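Varkier Two-Finger Gripper for Soft Goods
Laundry and Textile Handling > Grippers > Varkier

Sold and supported by Womska
Item 3453
Price on request. Lead time is quoted with the order.

We sell this gripper and we think it is decent. We also think most of what gets said about robots in laundries is nonsense, so please read the whole page before you ring us.

What it does

The Varkier closes two fingers on a piece of cloth and holds it. Mounted on a suitable arm, with a small camera at the wrist, it can take hold of a garment lying on a pale table, pinch a fold and lift it. Plain cloth in a strong colour on a light surface is the easy case, and it's the one every supplier likes to show. 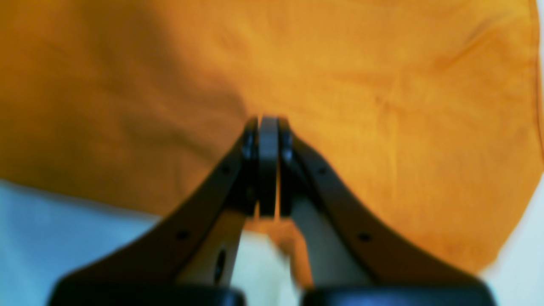

Ask any supplier, us included, what happens with a white pillowcase on that same white table. Then ask about a fitted sheet. If the reply is a video of something else, you have your answer.

What it changes for the people on the line

The sales talk says staff are "freed up for higher-value tasks". We have put these into enough sorting rooms to be wary of that. At Prakside, a contract laundry that has run two of our cells since October, the job of pulling garments apart went partly to the arms. The job of watching the arms, clearing bad picks and re-laying twisted sleeves went to the same people who did the pulling before. Their shoulders are better for it. Several of them say the work is duller, and they are now tied to the pace of a machine that doesn't stop for a chat.

Ndung'u, a smaller firm doing workwear repairs, tried one cell and sent it back after a busy Monday showed that their menders were quicker by hand. We took it back without argument. Their batches are short and no two are alike, and we should have said so at the start.

If you're planning to cut posts on the strength of this page, please don't. Plan for one trained person per cell during the first months, and pay them for the training.

How the pick works

1. The garment is laid or dropped on the table. A heap is fine, a tight ball isn't.
2. The camera looks for a raised fold, a hem or a corner.
3. The fingers come down either side and close. Seams give a firmer hold than flat cloth, but they also fool the camera more often - allow for repeat tries.

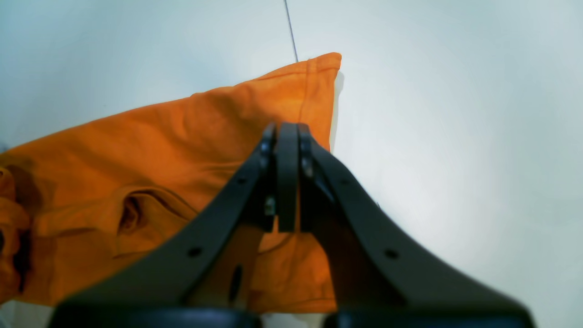 4. The arm lifts and passes the garment on. Dropped items go back to the table, and after three misses the cell calls for a person.

Specification

Fingers: two, with replaceable pads
Weight held, dry cloth: 1000 g
Gripper length: 245 mm
Pad set, spare: item 319
Wet cloth: not advised
Buttons, zips and hooks: will wear the pads sooner

Before you order

We ask for a bag of your own work, unsorted and unironed, and we run it with your staff in the room. Bring the people who do the job now - they spot trouble faster than managers do. The trial is free and you may film it.

Returns are accepted on unused grippers in their box. Pads are not returnable once fitted.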